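A few posts on grippers, because I keep getting sent the same demo reel and asked what I think. Long one. Mute me if you follow for the bike stuff.

1/ Background: we spent most of December trying two hand-held grippers against each other for folding and sorting clothes. The Manow and the Piton. Both are sold as "pick it up and start collecting." I have now picked both of them up and I have notes.

2/ My bias, stated up front. I think the hand-held tool is the least interesting part of this whole business and gets most of the marketing money. A gripper is two fingers and a way to close them. Everything that goes wrong happens after that.

3/ Still, people at work wanted a comparison, so Widad Mansour and I wrote a protocol. Same garments, same order, same four moves: pinch a hem, lift, fold over, let go. A grasp counts if the cloth stays in the fingers until the operator chooses to release. Boring on purpose.

4/ Totals. Manow: 1,210 attempts. Piton: 1,241. The counts don't match because we lost a batch on the Manow when the recorder filled up and didn't say so. No beep, no light, nothing. It happily let Widad go on folding towels for half an afternoon.

5/ I'd like that to be in the brochure. "Stops recording silently." Put it right next to the picture of the smiling person with the mug.

6/ On to the fingers. Soft fingers are wonderful on one layer of T-shirt. On a waistband they bow outward and you end up holding the cloth by friction at the very tips. You can feel it in your hand before it goes. The policy you train later can't feel anything, so good luck to it.

7/ Stiffer fingers have the opposite problem. Great on denim, and they'll grab two layers of a thin shirt when you wanted the top one. We failed 56 grasps on the Piton that way and I stopped being surprised by the tenth.

8/ Somebody will reply that you can swap the fingers. Yes. I have swapped the fingers. It's 14 minutes if you don't drop a screw and then you have to redo the calibration, which the quick start guide leaves for page two of an appendix.

9/ Cameras. The Manow's view is wide and the fingers stay in it all the way through the close, which I'll grant is the right choice. The Piton's is narrower and sharper. On paper the Piton wins. In a bedroom with a window behind the bed, both of them gave us blown-out footage until we turned around and worked from the other side.

10/ Which brings me to my main gripe about published numbers. Look at where the clips are shot. Gray table, one shirt, one lamp. Then go and do it on a bed, where the surface gives every time you press on it and the fingertips sink in before they close.

11/ Patterned bedding is a whole other argument. Cyril Gosling (who is far more patient than I am) thinks busy backgrounds are good for training and we should chase them. I think they're good if you have a lot of them. With one bedspread you've taught the model that flowers mean trousers.

12/ We haven't settled this. He has a test planned with held-out bedding. I've told him I'll post the result even if he's right.

13/ The vendor line on all this, when I asked Hornthorpe (they resell both), was that performance "depends on the environment." I mean. Sure. So does mine.

14/ Weight next. People compare the figure on the spec sheet and that's the wrong thing to compare. What matters is where the weight sits. Anything with a heavy front wants to tip forward when you reach across a mattress, and by the end of a session your demos are full of a little downward nod that has nothing to do with folding.

15/ I went back through the trajectories and the nod is in there. First hour, barely. Third hour, every reach. If you train on that you get a robot with a sore wrist.

16/ So: breaks. Real ones. Or swap operators, though then you have two people's habits in the data and you'd better label them. We didn't label them at first. Please label them.

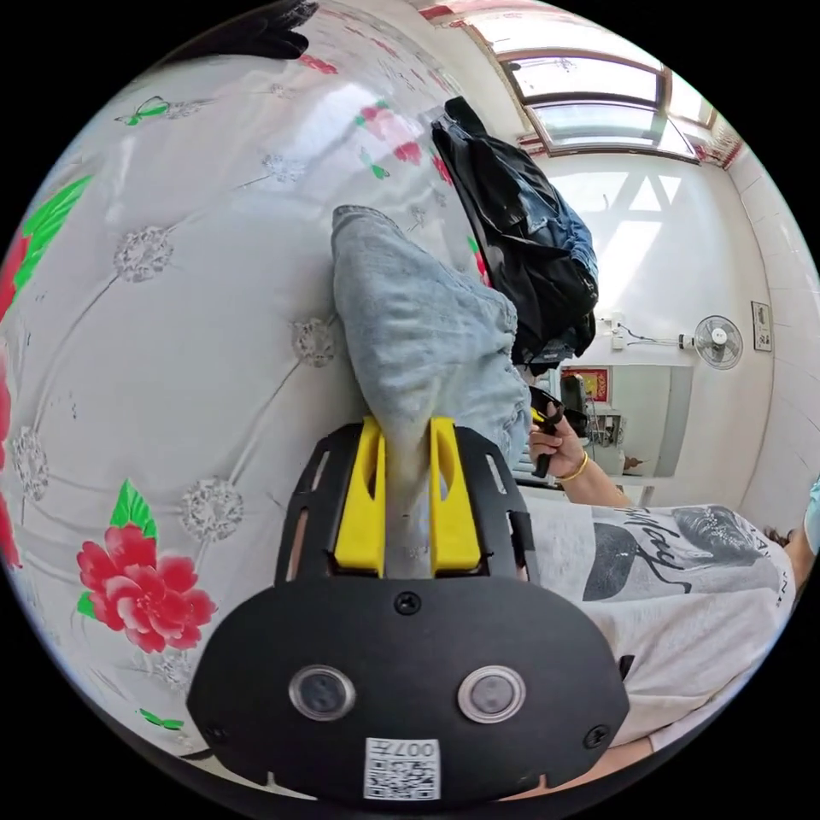
17/ Jeans were the garment that changed my ranking, for what it's worth. I'd had the Manow ahead on shirts and towels and was ready to say so. Then we got to heavy seams and it was a coin toss whether the second fold stayed put after release.

18/ "Stayed put" is where I'd push anyone running their own trial. Our first score sheet stopped at the release. Widad pointed out that a fold that springs open two seconds later would be scored as a success. She was right and we threw out the first scoring pass and did it over from the recordings. I complained the entire time.

19/ The rescore hurt both tools, the Manow more. I'm not giving percentages here because they're for our garments and our hands and I know exactly what happens when a percentage gets screenshotted.

20/ Controllers, quickly. We replayed a small set on the arm in the Holroyd lab using the stock controller and then one with softer gains. Softer was better on cloth every time I watched. It was also slower, and slow is apparently embarrassing in a demo video, so draw your own conclusions about what gains the demo videos use.

21/ Would I buy either one? For shirts and towels, the Manow, and I'd keep a second recorder plugged in and trust neither. For anything with a thick seam, the Piton, and accept the double grabs. If you already own one of them, keep it and spend the money on more bedrooms.

22/ Things I'd still like to see from either company: a recorder that complains loudly when it's full, finger stiffness printed somewhere I can find it, and one demo clip filmed on an unmade bed. I'll wait.

23/ To the three people already typing that a suction tool would solve this: please go and try suction on a knitted sweater and send me the footage. I'd love to see it.

24/ Score sheet is going up once Widad has cleaned out my comments in the margin. Cyril's bedding test gets its own thread. Bike stuff resumes tomorrow.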